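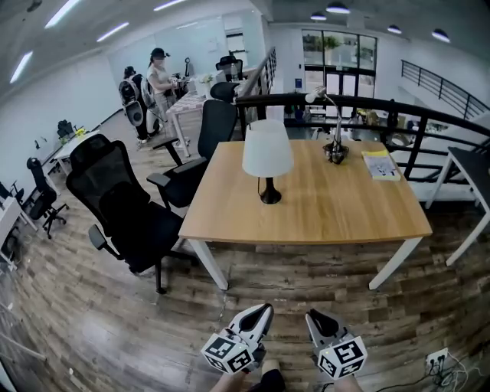
Oak-colored table, drum-shade lamp and the little silver-arm one at the back, booklet at right. June, afternoon.

Notebook, lighting the shared table, continued from the last page.

So I finally got two lamps up on the oak-colored table together and I'm pretty pleased with how it's shaping up. Drum lamp (I've been calling it Flollidell in my notes, white shade, black curved base) and the skinny one with the round base, which is Nanari from now on because I keep writing "the other one" and then I can't read my own notes.

What I want to find out is whether people can read and sketch at this table after 4 with the ceiling strips off. Mohandas thinks the strips are fine and I'm fussing. Maybe! But I get a headache under them by late afternoon and Valdemar says he does too, so that's two of us.

Setup for the first round: Flollidell in the middle-ish part of the table, Nanari back and to the right, the rest of the top left free for elbows. The yellow and white booklet is my reading target. It has a printed cover with graphics on it, so it's a decent test for glare — if the cover goes shiny from a normal sitting position, the lamp is in the wrong place. I want to try it flat first and then propped up on something.

Things I already don't like:

The drum shade is bulky. I sat in the near mesh chair with the armrests and leaned in the way I do when I'm drawing, and I kept wanting to shove the lamp away. Valdemar is taller and had the opposite complaint, he could see down into the shade and got the bulb right in the eyes. Try the frosted bulb from the Escobedo box before giving up on it.

Cords. Only the floor outlet is close enough and there's already a tangle of black and white cable running along the planks. I am not adding to it without tape. Mohandas has the flat cable cover, ask him. Distance from the table leg to the outlet still needs measuring, I wrote 42 inches on my hand but I think that was the table and not the floor.

Color: the Vinance bulb is warm and makes the light oak color go kind of honey, very nice, but my pencil lines look weaker under it. The cooler one is better for drawing and worse for everything else. The meter gave roughly 900 lux right under the lamp and a lot less once I slid the booklet out to the right edge. Do that again with the blinds question sorted, we get so much daylight and green from the big windows at the back that any number before evening is a bit of a joke.

Next: swap the two lamps, so the small one is in the middle. Move the second mesh chair around to the far side and have someone sit there for 40 minutes with real work. Also try both lamps on the long white desk by the wall, where the yellow flowers are, but put the flowers back after — I got told off last time.

Mohandas wants the pendant lights included too. Fine, separate page.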